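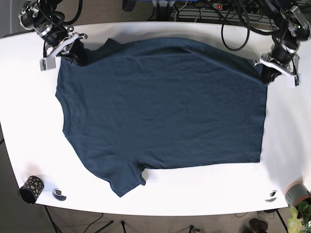

*Two grippers, two corners, one navy T-shirt on the white table.*

# Bench manners: the Kikdale house rules in pictures

Welcome, and do pull up a chair. When we started writing the Kikdale house rules in April, we meant to fit them on a single sheet by the door, and of course they grew, the way these things do, until we had six rules and a long tail of remarks from everyone who works with the arms. The sheet is still by the door. What you'll find on this page is the friendlier version, with pictures and a bit more of the thinking, put together for people who are new to cloth work and for the folks at Trusow who asked to borrow the wording (please do, and tell us what you change!).

The first rule goes with the T-shirt, and it's the one I'd keep if I could only keep one: hands stay off the cloth while the grippers have hold of it. A wrinkle is so tempting. You see one running across the middle and your fingers want to smooth it out before you've had a thought about it. Let it be, or stop the arms first, say out loud that they're stopped, and then reach in. We ask for the saying out loud even when you're alone in the room - it sounds silly for a week and then it's a habit.

The second rule belongs to the same moment. Pull the fabric just far enough to straighten it. If a seam starts to look strained, end the run and make a note of it, and don't wait to see how it comes out.

## Between runs
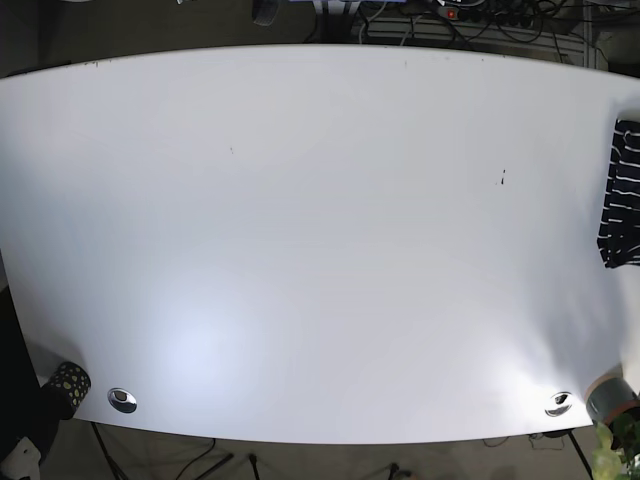
Wilson Villanueva would put this rule ahead of all the others. He wrote back on the first draft that a tidy bench does more for safety than any sign he has ever hung up, and that he'd like the clearing-up written as part of the run itself, so that a run isn't finished until the middle of the table is bare again.

We took him at his word, and rule three now says so. Cloth that's off duty gets folded and put to the side, like the striped piece at the right, and the middle of the table stays clear. Tape and other small things may live at the corners, where we all know to look for them. Rule four is shorter: after 20 minutes of steady running, take a break and look the whole table over with fresh eyes, near edge and far edge both.

## Down among the cables

Rule five is about the places an arm can get to that you hadn't planned on. The camera on the wrist is a great help with that, and I'd encourage anybody writing their own rules to spend some time with its view. You learn a lot about your desk from down there: plugs in a row, loops of black cord, a white adapter lying at an angle, and the red light of the power strip switch shining away.

So, before a run, trace the cords by eye and ask whether a finger could hook one. Any loop that could be caught gets tied back. Keep the power strip switch where a person can reach it without leaning past an arm.
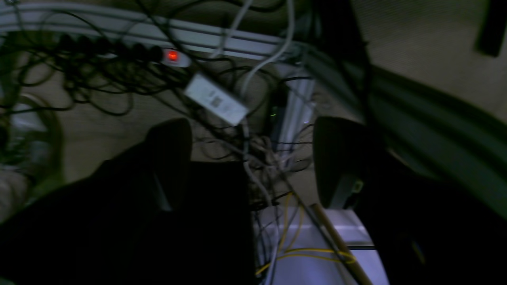 ## Rule six, and where to send your notes

Rule six is that anyone in the room may call a stop, visitors included, and whoever is running the arms stops first and asks why afterward. We borrowed that one from Cuypers, nearly word for word, and we're grateful for it.

Notes and quarrels with the wording are welcome at the Kikdale front desk. The printed sheet gets changed whenever enough of them have piled up, and the old one goes in the binder under the window.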